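Inside the Old Tower - a Little Gallery

Posted Monday, August 4, 2025

98 shares | 10 comments

I promised a few of you that I'd put these up once the July heat let go of us, and then of course I took my sweet time over it, so thank you for being so patient! This is for everybody who has written to ask what's inside one of those big black desktop towers that have been sitting under desks since forever, and whether an ordinary person has any business taking the side off. (You do. Unplug it first, hold the power button in for a moment, and touch some bare metal before you touch anything else.)

My own first look inside a computer was at my uncle's shop, when I was far too young to be trusted with a screwdriver, and I remember thinking it looked like a tiny town seen from an airplane. I still think so. The green board is the town, the cables are the roads, and the power supply is the big gray warehouse on the edge of it all. So have a wander around this one with me. 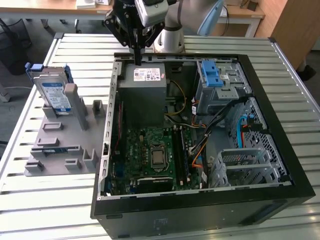

The tower on its side with the panel off. The cooler isn't on the processor, so you get a good look at the square metal lid in its socket - and at the Dell name printed on the board. 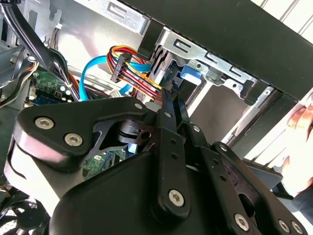 Down by the metal drive cage, with the blue data cable making its big lazy loop and the red, yellow, orange and black power wires running along together. I have a soft spot for those colors.
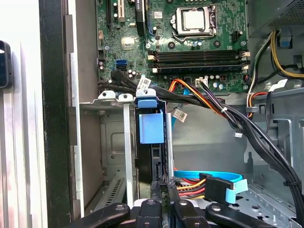

The board again, with four empty memory slots across the middle and that cheerful blue handle on the drive carrier.

Now, a word on keeping track of things, which is where most first-timers come unstuck. Recep Kırmızıgül taught me to use a muffin tin for the screws, one cup for each part of the machine, and I have never gone back to the jam jar. Write down where each cable goes before you pull it, even if you're sure you'll remember. I was sure once, and I spent a whole rainy evening matching up plugs with a flashlight between my teeth.

If you do lift a cooler off, the old paste needs to come away completely before you put fresh on. A lint-free cloth and a bit of rubbing alcohol will do it, and 30 minutes is plenty of time if you aren't rushing. Go gently around the socket, please! And memory goes back in with an even push at both ends until the latches close.

Next time I'd like to do keyboards, the old clacky kind, so if you have one in the attic do leave me a note and tell me how it's holding up.

10 comments | Share this page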